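Pei-shan Man has been building her two-armed machine for seven months, in a shared workshop called Sotomayor. I met her there at 6 in the evening, when most of the other members go home for dinner.

She started with one arm only. "I wanted it to put away my sewing things," she says. "Then I understood that one arm pushes the basket and nothing holds it from the other side. So I made a second one." The black rails came next, after she was tired of measuring again the distance between the arms every time somebody moved the table.

The baskets are her present exercise. The arms must bring together one of each color – orange, green, yellow – and put them in a row. She calls the program Hellik, after a street where she lived. 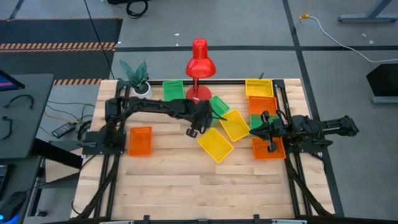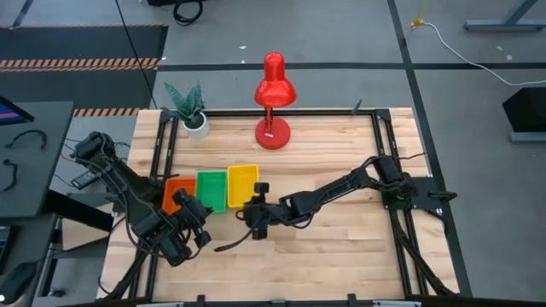 The work table at Sotomayor: baskets spread over the wood in the first picture, three of them in a row in the second.

I asked which part was the most difficult. "The cables," she answered at once. "A cable is always a little too short or a little too long. I have changed the left side two times." The planning of the movements was easier than she expected, and for this she thanks Cayetano Pacheco, another member, who wrote the part that keeps the two arms from hitting each other. "Before Cayetano, they hit each other every day. I have a box with the broken fingers."

She prints the fingers herself. The present ones are version 7, a little thinner than before, so that they can go over the rim of a basket without tipping it.

Does she plan to sell it? She laughs. "Who will buy? It is slow. My mother is faster and she is over eighty." But she would like to publish the drawings before April, with the list of parts and also the mistakes. Inmaculada Tejada is helping her with the text.

After that she wants to try cloth. "Cloth is terrible," she says, and goes to look for a piece to show me.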